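Stullivwood office, desk meeting, Mon 24 August

Present: Raelene Bolger, Mereana Partington, Tomoana team. Minutes: R. Bolger.

1. Last minutes were accepted with no changes.

2. Desks. The long white desk stays where it is until November. The Purnent offer for new desks is too high and we will not answer it this month.

3. Cables. It was agreed that loose cables must be fixed under the desk top. We will order 16 clips and 2 cable trays from Drelar.

Long white desk with the black monitor and the pink-red mat:

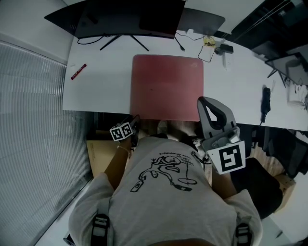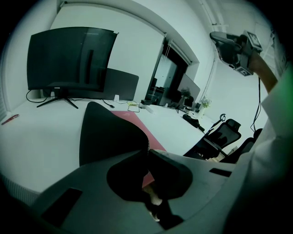
Mereana Partington asked that the trays are not mounted before the cleaning day, as last time everything had to be taken down again. She also said that four clips per desk will not be enough for the people who use two chargers. Agreed to try it first on one desk.

4. Any other business. The key for the supply closet is still missing.

Contact: Stullivwood front office, room 19 | Back to top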